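Ticket 1639: Check-in list dropping families, Bredlow Park outdoor bootcamp
Status: Resolved
Product: Retis class sign-up
Opened by: Trotance Outdoor Fitness

Original report
Hi team! We start our spring park workouts in March and we're so excited, because registration has gone through the roof. One snag, though. The sign-up page says 70 spots are taken, but the coach's check-in list on the tablet stops at 39. Parents show up fine. Most of the kids are missing, and so are a few grandparents (we have some very speedy grandparents).

What we tried
- Logged out and back in on the tablet. Same 39 names.
- Opened the list on a phone. Same again.
- Added a test family of four. Only the first adult came through.
- Exported the list to a spreadsheet. All 70 people are in there, hooray!

Reply from support
Thanks for the spreadsheet test, that was a huge help! It tells us your sign-ups are safe and the trouble is only in the check-in view. Could you open Class Settings and tell us what "Count by" is set to? Also, did you copy this class from an older one?

Update from Trotance
It's set to "Household." And yes, we copied it from our winter stroller class at the Bezerra gym, where one mat per family was plenty. Switched it to "Person" and saved. Now the list shows 55 names, so we're getting there!

Reply from support
Great progress! The 16 people in your late-afternoon group, minus the one coach who is in both groups, are your missing 15. They're sitting under a second tab. Tap "Merge groups" at the top of the check-in list, then pull down to refresh. 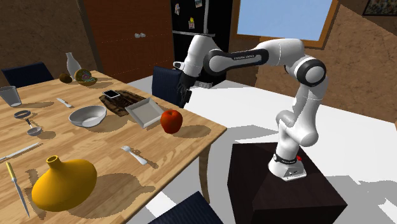
Does switching to "Person" change what families have already paid?
Payments stay exactly as they were. The setting only affects how names appear at check-in, and the family price is stored with the order.

Update from Trotance
All 70 are there, kids and grandparents included! We ran a practice check-in at 9 a.m. with the relay team and every name turned green on the first tap. We're raising the class limit by 40 and will copy the new settings to the hill sprint class too.

Closing note
Fixed by changing "Count by" and merging the two groups. Ticket closed at the customer's request. Have a fantastic first workout!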